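How to Pack Toiletries in a Small Jute Gift Bag

Updated 11 May 2022

Most gift bag tutorials start with tissue paper and ribbon. I don't see the point of either. A small jute bag has a job to do – hold a few bottles without spilling them across the back seat – and plenty of them are bought on looks alone. Mine cost 7 dollars at Bollgate, and I had my doubts.

Step 1. Put everything on the table before you pack any of it. Lay the bottles, tubes and boxes on their sides next to the bag. Shop listings love the word "roomy," and I've stopped believing it.

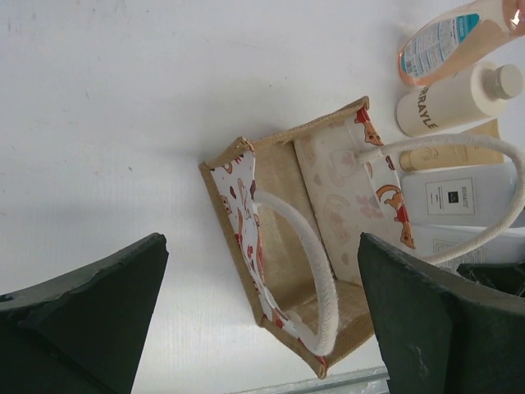

Jute bag on its side, with the toiletries laid out along the table.

Step 2. Look into the bag. Burlap sheds, so tip it over, give it a shake and run a hand along the bottom. Tug on both rope handles while you're at it. If a knot slips now, take the bag back.

Step 3. Tighten every cap. "Leakproof" on a label means very little to me. Anything with a flip top gets a strip of tape.

Step 4. Stand the bag up and start with the heaviest bottles, side by side against one wall. Two with squared shoulders will brace each other far better than round ones do.

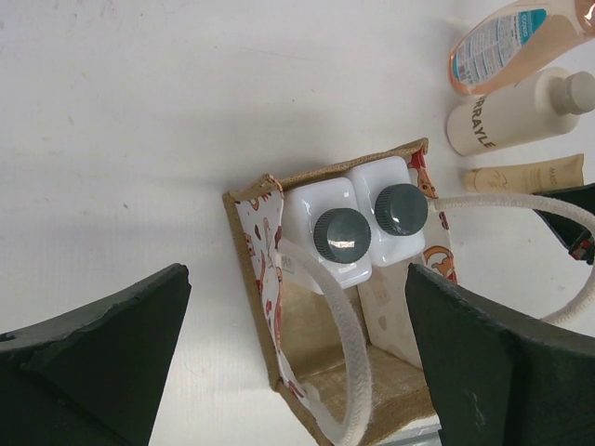 Step 5. Fill the space that's left with tubes, caps down, then slide in any flat boxes. Leave out whatever has to be forced. I've read that you should pad the gaps with shredded paper, and all I ever got from it was shredded paper on the rug.

Step 6. Lift the bag by both handles and walk across the room. If it leans, swap the heavy side and try again.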